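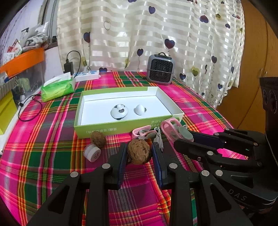 Search this site Go

I'd been meaning to get to the Wirnimley open day for ages, and I finally managed it on 11 December 2022, with wet shoes and no breakfast. Entry was 2 pounds (cash only, so bring coins!) and for that you get the run of the Listetar rooms upstairs, plus a cup of tea if you ask nicely.

The theme was sorting out small things, and I mean properly small things: walnuts, a clip, cables, what might be a tape measure, a pack of tissues. I loved the panda bits best, and the lime-green box with the white inside. I want one for my desk. And the tablecloth! Bright pink plaid with green, orange and yellow in it, the sort my gran would have kept for birthdays. With the heart-print curtain behind, it felt more like visiting somebody's house than going to an open day, and I stayed about 40 minutes in that one room.

Afterwards I had a wander round the Flulamora stall on the ground floor and came away with 4 little tins I don't need. The café was full, so I ate a cheese roll on the stairs.

Getting there is easy enough. The 73 stops right outside, though it was late both ways. They're doing another one in May and I'll be going, with breakfast in me this time.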